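Duvness fixtures out, but don't book the coach yet

Sports desk

Rement have put out most of their dates for the new basketball season, with tip-off times to follow "in due course". Supporters who remember last season will know how much weight to give that. The club's list went up on its website in the afternoon and had already been changed once by the evening.
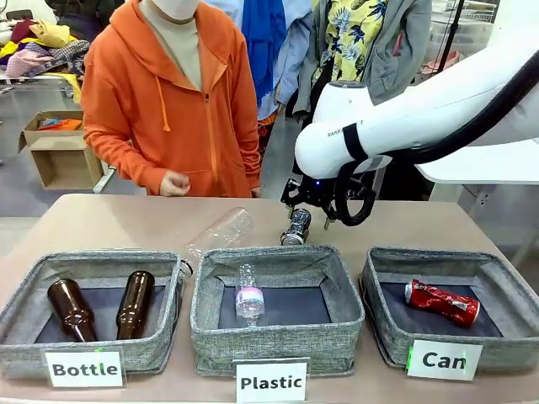
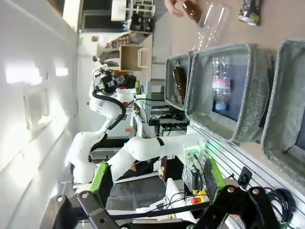
What we know so far

The season opens in October with a home game against Rudeo at the Pillay Hall, tip-off 7.30 p.m. It is one of only a handful of games with a time next to it. Rement then go on the road for three weeks, come back for a pair of league matches and enter the Duvness Cup in November, where they have been drawn away to the holders.

The club calls this "our most attractive home programme in years". That is a generous reading. Two of the home games are against sides Rement beat by more than 30 points last time, and the one visitor likely to fill the place has been put down for a weekday afternoon in January, when most people are at work or in school.

Streaming, again

More of the season will be shown online than before, according to the announcement. It doesn't say how many games, who will be showing them or what it will cost. Last year's service was promised for every home match and managed 2 before Christmas, one of them without sound. A spokesman said lessons had been learned, and declined to say which ones.

Away games depend on the home side having its own cameras. Rudeo do. Several of the others don't, and there is nothing in the new arrangement that obliges them to get any.

Tickets and crowds

Season tickets go on sale in August at last year's price, though the package now covers one home game fewer and leaves out the cup. Work that out per match and it is a rise, whatever the leaflet says.

The club is also making a good deal of its best gate of last season, 3713 for the Rudeo derby in March. It was a fine night and a close finish. The average across the season was 2461, a figure that does not appear in the announcement but can be found near the back of the annual report. The lowest was 557, for a rearranged match against bottom-of-the-table opponents that was moved at four days' notice.

That rearranged match is the thing to bear in mind before paying for trains and hotels. Five of Rement's fixtures changed date last season after the list had been called final, and the new one carries a note in small type saying all games are subject to change for broadcast, hall availability or "other operational needs". Nothing is said about refunds for travelling supporters.

Still to come

Times for the rest of the home games are expected in September. Dates for the spring fixtures depend on the Pillay Hall, which has yet to confirm its bookings beyond February. The pre-season friendly against Rudeo's second team is listed without a date, a time or a venue, and is described as confirmed.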